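왼팔이 공구함에서 안 나오려고 할 때

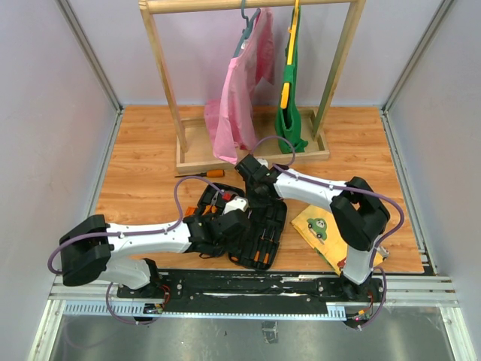 왼쪽 그리퍼는 공구함 안, 오른쪽 그리퍼는 옷걸이 아래. 보라색 케이블은 늘 저렇게 제멋대로다.

플래너를 갈아엎은 지 2주째다. 우리 팀은 양팔 스택을 Jukero라고 부르는데, 이름은 내가 지었고 후회도 내가 한다.

증상은 단순했다. 왼팔이 드라이버를 집으러 들어가면 그다음 계획이 전부 실패한다. 로그에는 "start state in collision"만 76줄. 출발점부터 충돌이라니, 그럼 거기까지는 어떻게 갔냐고 묻고 싶지만 플래너는 대답을 안 한다.

처음에는 인식 쪽을 의심했다. 검은 그리퍼가 검은 공구함 안에 있으니 세그멘테이션이 둘을 한 덩어리로 보는 것 아니냐고. Constanza한테 마스크를 다시 뽑아 달라고 했더니 멀쩡했다. 손잡이가 주황색이라 드라이버는 오히려 너무 잘 잡힌다. 사과는 커피로 했다.

범인은 공구함의 충돌 모델이었다. 예전에 내가 "일단" 닫힌 상자로 넣어 둔 것이다. 커밋 메시지도 "임시"였다. 속이 꽉 찬 상자에 손을 넣었으니 충돌이 맞다. 플래너가 옳았고, 그게 제일 기분 나쁘다.

바닥판과 벽 네 장으로 쪼개고 그리퍼 손가락만 접촉을 허용하니 계획이 나오기 시작했다. 대신 계획 시간이 279ms로 늘었다. Delia는 그 정도면 괜찮다는데, Delia는 제어 루프를 안 돌린다.

남은 건 오른팔이다. 분홍 옷과 초록 옷은 아직 얇은 판으로 근사하고 있고, 자동차 그려진 노란 천은 충돌 월드에 아예 없다. 케이블도 없다. 케이블은 다음 달의 내가 처리할 예정이고, 그 사람한테는 아직 말을 안 했다.

오늘 밤에는 두 팔 동시 계획을 시드만 바꿔 가며 돌려 놓고 퇴근한다. 결과는 다음 글에.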